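Cell Maintenance and Setup, Unit 4
Bin-Picking Cell: Placement, Cable Dressing and Daily Checks
Instructor: Gifty Agyeman. Lab notes revised 15th March by Saron Mersha.

4.1 Scope

These notes cover the bar-picking cell in the Tamdale lab. Unit 3 covered the controller and the safety circuit and is assumed here. Read section 4.3 before you touch the cables. The lab exercise at the end is done in pairs, with the arm in manual mode and the enabling switch in the hand of the person nearest the arm.

4.2 Fixing the bin

The pick program works in a bin frame taught at three points on the rim. If the bin moves, every pick moves with it. Errors are worst at the corner farthest from the first taught point, where a small rotation becomes a large offset.

Order of work:
1. Clear the bench and wipe it down.
2. Set the bin to the tape marks. The tape is a rough guide and does not replace the frame check.
3. Clamp the rim at the rear. Pads go against the metal. Tighten by hand only; thin sheet walls bend.
4. Push the front wall with a flat hand. If the bin shifts, release the clamp and start over.
5. Jog to the three frame points and write down the offsets in the Willell log.

A bent wall is a common cause of bad depth readings near the foot of the slope. Replace the bin if the wall rocks against a straightedge. Scratches and worn coating on the floor are acceptable, but bright reflections may be read as part edges. Adjust the lamp before adjusting the vision threshold.

4.3 Cable dressing

Cables on the outside of the arm must follow the joints without being pulled tight or pinched. Most cable faults in this cell come from ties placed too close to a moving joint. The following rules apply:

Leave a free loop at the wrist. Test it at both ends of the wrist travel.
Tie to the arm section, never across a joint.
Keep the lowest point of the loop above the bin rim at the deepest pick pose.
Cut tie ends flush. A cut end will wear through a jacket.
Route gripper wires last, after the heavier cables are settled.

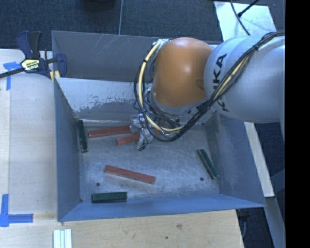
Figure 4.2. KUKA arm over the bin, gripper at the red bars. Note the cable loops under and beside the orange joint cover, and the clamp at the left rear corner.

Compare the figure with your own cell while the arm is stopped. Follow each cable by eye from the upper arm to the wrist and mark on your sketch every point where it touches the arm.

4.4 Service intervals

Cable check: every 50 hours of run time, and after any collision.
Frame check: every 20 hours, and whenever the clamp has been released.
Gripper finger tips: inspect at each shift start. Replacement tips are Stillari part 688.

The last full cable change was in August, at 393 hours. Enter the next one in the same log.

4.5 Lab exercise

Release the clamp, shift the bin by hand, and set it up again by section 4.2. Hand in both sets of offsets, your cable sketch, and a short note on the largest error. Reading for next time: Whitelaw notes, gripper chapter.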